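Filed under: Home Office > Cables & Power

benjie_tolentino
Four outlets, three push buttons, slotted tab on the end for a screw. The Luminero listing says it'll tidy any desk. I have doubts.

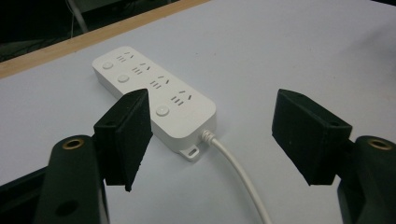
Re: Four outlets, three push buttons

kosmas_z
Three buttons for four outlets? Which one gets left out? I'd skip it.

nusa70
Disagree. Mine's hung under the desk for 7 months, no trouble.

benjie_tolentino
Under the desk I'd never reach the buttons. On top it eats space, and I like a plain white tabletop. 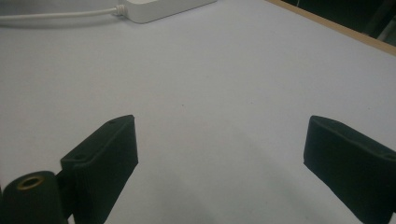 I work on mine all day and don't want a cord across it. Might try the wall by the window first.

kosmas_z
Still wouldn't buy it.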